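Tarkberg Under-Shelf Label Printer
Section 9: Loading a new roll and setting the darkness

The Brendska roll supplied in the carton holds 400 labels. It will seem like plenty until you discover you can label the biscuit tin.

1. Switch the printer off at the back. The button on the front only puts it to sleep, and it wakes in a mood.

2. Press both side catches together and lift the lid. If one catch opens first, close it and start again.

3. Drop the new roll on to the spindle with the loose end coming off the top. Labels face up. If they face down you will get a long run of perfectly blank stickers.

4. Pull the loose end under the grey bar until it pokes out at the front, then shut the lid. Two clicks. One click is the lid being polite.

5. Switch on and hold FEED until the light turns green.

Caution: the print head gets hot. Let it cool before you poke it, and preferably do not poke it.

Setting the darkness

6. Hold FEED and MENU together until 518 shows on the display. This is the darkness menu. We asked for it to say DARKNESS and were told there was no room.

7. Choose a level from 1 to 9. The factory setting is 4. Level 9 suits thick freezer labels and people who like to shout.

8. Print a test label. Small lettering should have clear gaps inside the closed letters; if it fills in, go down one level and print again.

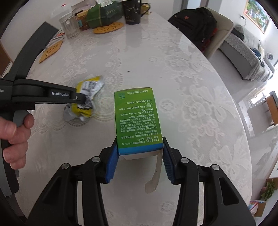 Note: do not stick a label over a use-by date, a dose or a warning. Pick a blank side. If there is no blank side, put the thing in a box and label the box.

9. Clean the head every 3000 labels with the Wodov wipe from the lid pocket. Yadav wipes also fit the pocket but leave fluff.

Revised Aug 6, 2021. Replaces the April sheet, which had step 3 upside down.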